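I've started keeping a baking show on in the evenings, and I don't bake. I own one cake tin and it holds batteries. But somewhere in the third season of Flaneck I found myself standing in the kitchen at 10 at night, shouting at a man about his choux.

If you haven't come across it, Flaneck puts a dozen home bakers in a converted wool shed outside Bavton and makes them cook under the kind of time limits usually reserved for defusing things. The prize is a glass rolling pin. You can't roll anything with it. People weep for that rolling pin.

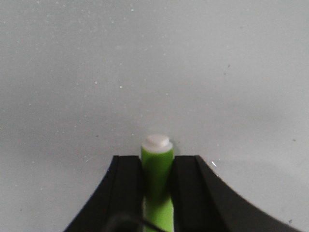 What gets me is the judging. There are two judges, and one of them has only ever been known as Wudov, like a brand of vodka or a minor planet. Wudov chews for so long that they must have to edit it. Then comes the verdict, which is nearly always "dry". I have seen a trifle called dry. I have seen a custard called dry, and the poor woman who made it nodded as though she'd suspected it all along.

My other complaint is the maths. Every baker gets marked on flavour, texture, colour and something called "intention", and the totals go up on a board at the end. Last week the winner finished on 112. Out of what? I've watched three seasons and I couldn't tell you. My partner reckons it's out of 120. I reckon they make it up in the van.

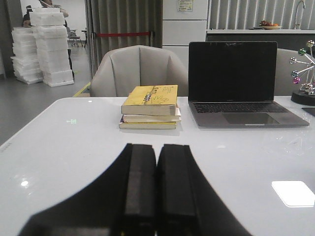

Anyway, I got sucked in far enough to try the Ghiță, the plaited walnut loaf from the semi-final that sent five bakers home crying in a single episode. The recipe is on the show's website, under a very cheerful heading. It wants you up at 5 in the morning to feed the dough, and then again at lunch, and I've had houseguests who needed less. Mine came out the shape of a boot. I cut a slice, chewed it for a good long while with my eyes shut, and had to admit it was dry.

The new season starts in March. I've told everyone at work I won't be watching, and I've already moved my dentist appointment so it doesn't clash with the first episode.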